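**Refinishing or replacing a white work table?**

**irkeck_bench** – July 2023
We have a big white table that gets used every day. The top is scuffed all over and cleaner doesn't help anymore. A new top from Drunent is $168 plus shipping. Has anyone painted one instead? 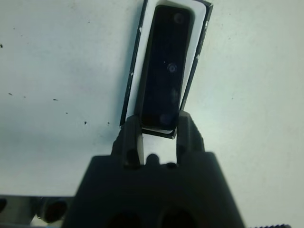
The legs are fine and I don't want to throw out a solid base. I can give it a weekend, maybe a little longer.

**reltevetti**
Paint it. Sand with 220, wipe down, two thin coats of epoxy enamel. Mine has held up for some 10 years.

**mudroom906**
I disagree. I painted one and it chipped along the front edge by winter. Buy the top.

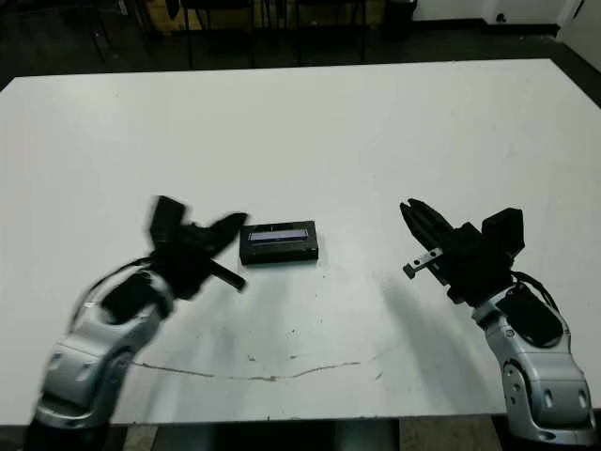 **reltevetti**
Chipping usually means the old finish wasn't dull enough before the first coat. I'd also ask how bad the wear is. The top in that second photo is only slightly scuffed, and I'd try a melamine sponge there before opening a can of anything.

**irkeck_bench**
Tried the sponge. It took off the gray marks but left dull spots – I can live with those on the back half.

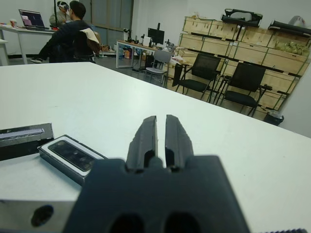
*Plain white top, gray floor behind it.*

**mudroom906**
Then leave it alone and put down a mat. Rengifo sells them by the foot.

**irkeck_bench**
Might do that for now. Still pricing enamel.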